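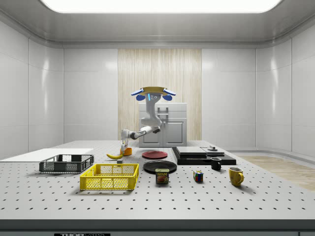 Shared table layout in the simulator. Gripper down at the orange piece, banana beside it.

July, 9:40 in the morning. Simulation bench, Avo project.

Went through the scene rules with Heloísa before the next batch of episodes. The draft we inherited from Solmont is mostly fine, but it was written for a table with one of everything and ours is more crowded. Notes below are what we agreed on, plus what is still open. Lizeth hasn't seen them yet.

Naming. Every task instruction has to point at exactly one thing on the table. "Put it in the basket" fails, because there is a yellow plastic basket and a dark gray wire one. Same with the plates (red, black) and the mugs (black, yellow). Color goes in whenever two objects share a noun. Left and right are allowed only as seen from the front edge of the table, and only if color can't do the job. The can is "the Spam can", the puzzle is "the Rubik's cube". The tiny gray cube by the banana is "the small gray cube" every time, never just "the cube".

The orange object is still a problem. Half the old instructions say cup and the other half say block. From the normal view I would not swear to either one. Until somebody opens the asset and checks, write "the orange object" and leave it at that. Heloísa wants the checked name put in the asset list and copied from there, no free typing. Agreed.

Start pose. The old rule said the arm may start anywhere that is collision-free. Changed: the arm starts at home, raised, fingers open, and any episode that begins with the gripper already down near an object gets tagged as a mid-task start. Mixing the two made last month's success rates hard to read.

Clearance. Nothing gets placed closer than 2 cm to its neighbor at reset unless the task is about tight spacing. The spawner tries 12 placements and then gives up and logs the seed. It used to nudge things until they fit, which moved objects that were supposed to be fixed. The low black platform, what sits on it, and the white board at the far left stay put in every layout. I have marked them fixed in the config.

Partial support. The wire basket sits partly on the board's front edge in the current layout. The draft doesn't say if that is allowed. My view is that it's fine for scenery and bad for a target, since a small change in friction could change the outcome. Heloísa would rather ban it outright for containers. Left open for Lizeth.

Speed and force. We use the same caps in the simulator as on the physical cell at Espinoza. Nobody gets hurt in a simulator, but a policy trained without caps will trip the real safety stop and then we are tuning twice. Any run with the caps off needs "uncapped" in its run name and doesn't go in the comparison table.

Success checks. Two rules. An object counts as placed when it is inside or on the target, the fingers have let go, and it has stayed still for 2 seconds. And the check is written before the runs start. If it has to be changed afterward, rerun everything it touched. I broke this one myself in the spring and it cost me an afternoon.

Logging. Seed, layout version, asset list version, cap setting, instruction text exactly as given. Roughly 2,000 of the older episodes have no asset list version. They stay on disk but are out of the training set until we can match them. The Rorex exporter drops the instruction text if it has a comma in it - known bug, use the plain writer for now.

11:15. Ran the name checker over the current instruction file. It catches bare "mug", "plate" and "basket". It misses "bowl", which someone used for the yellow basket. Added that to the banned words and fixed the lines by hand.

To do:
Open the orange asset and settle the name.
Ask Lizeth about the basket on the board edge.
Put the start pose tag in the episode header.
Send the caps file to Espinoza and have them confirm it matches theirs.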